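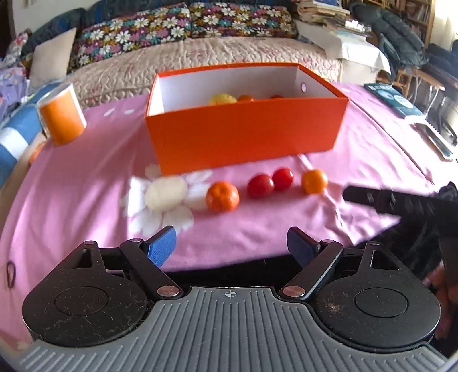 Sun 6 April

Quick one tonight, ferry's at six tomorrow and I haven't packed.

So the Hurno strait business again. Everybody in Raltham talks like the pilotage agreement is already dead. It isn't. I read the whole thing on the bus, all 14 articles plus the annex, and the part the papers keep quoting (article 10, free passage for merchant ships) says nothing at all about fees. Nothing. What it says is no ship gets stopped without cause. Charging for a pilot is a different animal and Sanna knows that perfectly well.

What Sanna wants, my guess anyway -- a seat at the table in July when the lighthouse dues come up for renewal. The fee is a bargaining chip. You announce something loud in spring, you trade it away in summer. They did the same with the fishing boxes and got their extra patrol zone out of it.

Raltham's answer was bad though. Recalling the consul over a fee that hasnt been collected once? Now they have to send him back at some point and it'll look like a climbdown whatever the wording is.

Ermanno De Luca wrote to me after the last post, says I'm too soft on Sanna and that the two new patrol boats at Clevar change everything. Maybe. Two boats. They need crews first, and Clevar harbor can't take anything with a deep draft till the dredging is done, which was suposed to be last year. He's right that I skipped the insurance side. If underwriters start treating the strait as a risk area then the fee hardly matters, the premiums will do the damage and the small coasters go first. Should have put that in.

Still think it gets settled. Some joint office, shared pilots, a bad dinner, a photo on the steps. The north shore villages won't be asked, as usual, and they're the ones who live off the traffic.

More when I'm back. Comments are open but I won't be approving any till Thursday.

Contact | Copyright, all posts by the author | Back to top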